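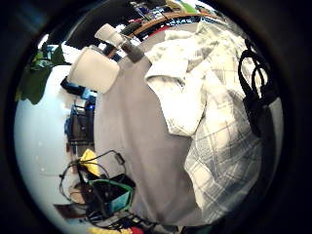
플러넌스(Plurnance) 소개

플러넌스는 장단기 체류자를 위한 가구 포함 임대주택을 운영하는 주거 서비스 기업입니다. 파견 근무자, 교환 연구원, 유학생, 이사를 앞두고 임시 거처가 필요한 가족 등 한 도시에 일정 기간 머물러야 하는 분들께 계약 당일부터 생활이 가능한 집을 제공하고 있습니다.

인사말

플러넌스를 찾아 주신 여러분께 감사드립니다. 저희 회사는 해외에서 온 동료들의 집을 구해 주던 작은 사무실에서 출발하였습니다. 당시 저희가 가장 자주 들은 이야기는 보증금과 계약 기간에 관한 것이었습니다. 반년을 머물 사람이 2년 계약서에 서명해야 하고, 떠날 때에는 새로 산 가구를 처분해야 하는 일이 되풀이되었습니다. 플러넌스는 이 불편을 줄이는 일을 지금까지 본업으로 삼고 있습니다.

저희는 규모를 빠르게 늘리기보다 직접 관리할 수 있는 범위 안에서 주택을 운영해 왔습니다. 앞으로도 입주자와 임대인 모두에게 약속한 내용을 문서로 남기고 그대로 이행하는 회사가 되겠습니다.

대표이사 차아린

회사 개요

회사명: 주식회사 플러넌스
대표이사: 차아린
사업 분야: 가구 포함 주택 임대 및 위탁 관리, 기업 체류 지원
운영 지점: 3개 지점
임직원: 25명

주요 사업

체류형 임대
최소 21일부터 계약할 수 있으며, 연장을 원하시는 경우 계약 종료 전에 담당자에게 신청하시면 됩니다. 침대와 책상, 기본 조리 도구, 침구류는 임대료에 포함되어 있습니다. 관리비 항목은 계약서 별지에 기재하며, 별지에 없는 비용은 청구하지 않습니다.

기업 체류 지원
임직원의 파견과 순환 근무를 담당하는 기업을 대상으로 숙소 배정, 계약, 정산을 일괄 처리합니다. 세금계산서는 매월 통합 발행하며, 영문 계약서와 영문 정산서도 제공합니다. 입주 인원이 변경될 경우 잔여 기간은 같은 기업의 다른 임직원에게 승계할 수 있습니다.

임대인 위탁 관리
주택을 보유하신 임대인을 대신하여 입주자 모집, 시설 점검, 퇴실 정산을 수행합니다. 위탁 계약을 체결하면 시설 상태 보고서를 작성하여 임대인께 전달하고, 이후 6개월마다 갱신합니다. 수선이 필요한 경우에는 견적을 먼저 보내 드리고 승인을 받은 뒤 공사를 진행합니다.

지점 안내

플룰리(Flulley)
1인 체류자를 위한 원룸형 지점입니다. 인근에 대학과 연구 시설이 있어 학기 단위 계약의 비중이 높습니다. 공용 세탁실과 열람실을 운영합니다.

아그베코(Agbeko)
두 명 이상이 함께 거주하는 가족형 지점입니다. 전 세대에 분리된 침실과 주방이 있으며, 유아용 침대와 식탁 의자는 사전 신청을 통해 대여할 수 있습니다.

엘라드(Ellard)
기업 체류 지원 전용 지점입니다. 회의실은 입주 기업이면 별도 비용 없이 예약할 수 있습니다. 개인 계약은 받지 않습니다.

운영 원칙

입주 전 점검은 입주자와 담당 직원이 함께 실시하고, 양측이 서명한 점검표를 한 부씩 보관합니다. 퇴실 시에는 이 점검표를 기준으로 시설 상태를 확인합니다. 통상적인 사용으로 생긴 마모는 입주자에게 비용을 청구하지 않습니다.

침구류는 입주자가 바뀔 때마다 교체하며, 장기 계약의 경우 추가 교체를 신청하실 수 있습니다. 개인 침구를 사용하고자 하시는 분은 입주 신청서의 해당 항목에 표시하여 주시기 바랍니다.

직원이 세대 내부에 출입할 때에는 사전에 일시와 사유를 통지하고 입주자의 동의를 받습니다. 누수, 화재 등 긴급한 상황에서는 예외로 하되, 출입 기록을 작성하여 입주자에게 전달합니다.

조직 및 담당자

경영총괄: 차아린
체류운영부: 나아 안사(Naa Ansah)
기업지원부: 라왈 오조(Lawal Ojo)
시설관리부: 크와드워 아도(Kwadwo Addo)
임대인협력부: 빅토리아 시몬(Viktória Simon)

체류운영부는 한국어와 영어로 상담을 진행합니다. 그 밖의 언어로 상담을 원하시는 분은 문의 시 미리 말씀해 주시면 가능한 담당자를 배정해 드립니다. 시설 고장 신고는 시설관리부에서 직접 접수하며, 접수 내용과 처리 결과는 입주자 전용 페이지에서 조회하실 수 있습니다.

개인정보 보호

입주 신청 과정에서 수집한 신분 확인 서류는 계약 이행에 필요한 범위에서만 이용하며, 관계 법령에서 정한 보관 기간이 지나면 파기합니다. 기업 계약의 경우에도 입주자 개인의 동의 없이 생활 관련 정보를 소속 기업에 제공하지 않습니다.

채용

플러넌스는 매년 11월에 정기 채용을 실시합니다. 모집 부문과 지원 자격은 채용 공고를 통해 안내하며, 시설관리부는 결원이 있을 때 수시로 지원서를 받습니다.

방문 및 문의

지점 방문은 예약제로 운영합니다. 홈페이지의 방문 신청 양식에 희망 지점과 체류 예정 기간을 기재하여 주시면 해당 부서에서 연락을 드립니다. 임대인 상담은 임대인협력부로 문의하여 주시기 바랍니다.

최종 수정일: 2020년 3월 26일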